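Speaker notes: Putting Things Back Where They Go
Tusham evening talks, July, second slot. 30 minutes, of which 15 are mine before the practical bit starts.

(Wait for people to sit. They will take the back row. Let them.)

Good evening. I'm Olesia Yurchenko and I sort things into bins for a living, which my mother describes to her friends as "working in storage". I have been asked to speak on tidying shared tables. The last speaker had volcanoes. We do what we can.

Start with the kitchen drawer. Ask who has one drawer at home with batteries, string and a key to a house they no longer live in. Wait for hands. Mine has two keys. Tell them the drawer is fine. The drawer is a very honest piece of storage: it promises nothing and you always know which one it is.

The trouble begins when you try to improve it. At Stalter we had a cupboard with 40 labels on it, all printed, all straight, with a laminated index on the inside of the door. It took me most of a winter. Within a week there was a box marked "Misc", then a second one marked "Misc (other)". I wrote neither of them. I did use both.

(Pause here. If they laugh, drink some water. If they don't, drink some water.)

So my first point is that people will sort into as many places as they can see from where they are standing. If they have to open a door, they won't. If they have to read, they'll read the first label and then go with their feelings.

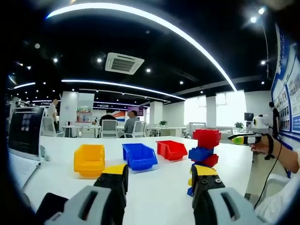

Colour is the cheapest label there is, and I came to it late, after years of loyalty to the label printer. You don't need to be able to spell it or bend down to it. Take the toy bricks: there's a yellow bin, a blue bin and a red bin in a row on the table, and bricks in the same three colours built up next to them. I have never had to explain that arrangement to anyone. I have had to explain "Misc (other)" in a meeting. Note the fronts as well, open and sloped, so a hand goes straight in and you can see what's been put in the wrong one before it has been there a month.

(Someone will ask about green bricks. Someone always has a green brick. Say we'll come to it.)

Second point, the shape of the bin. Lids are where tidying goes to die. A lid turns one job into three, and then it becomes a shelf, and then there's a plant on it. Henríquez, the shop where I did my first proper job, had lovely deep boxes with lids that fitted so well you needed both hands and a bit of a knee. Things were kept on top of those boxes for years. When we finally opened one it was full of other lids.

Third point, leave some table. People clear a table and fill it with containers, and then stand there holding the thing they meant to do. You want room to make the mess in. Stefaniia Hutsuliak, who ran the floor at Hado when I was there, used to put her forearm down on the table and say that if she had to move a bin to do it, there was one bin too many. It was usually mine.

Green brick. (If nobody asked, ask it yourself and look pleased.) You have three choices. You can buy a green bin, and then an orange one, and by Christmas you have my cupboard again. You can put it in with the blue and say nothing, and I respect that. Or you can give it the drawer, the one with the keys. I would go with the drawer.

Practical bit. Tables of 6, one heap of bricks each, bins in the middle. First round with the bins turned to face away from them. Second round with the open side forward. Don't tell them which round I expect to go better. They'll know, but it's polite.

Walk about while they do it. Don't help. I find this very hard and have been told so on two feedback forms.

After the second round, ask each table what they did with the odd ones. Somebody will have started a small pile at the edge and will defend it. Let them talk, it's generally the best part of the evening.

Questions if there's time. Bins to be stacked by the door on the way out, bricks in them, please, and by colour.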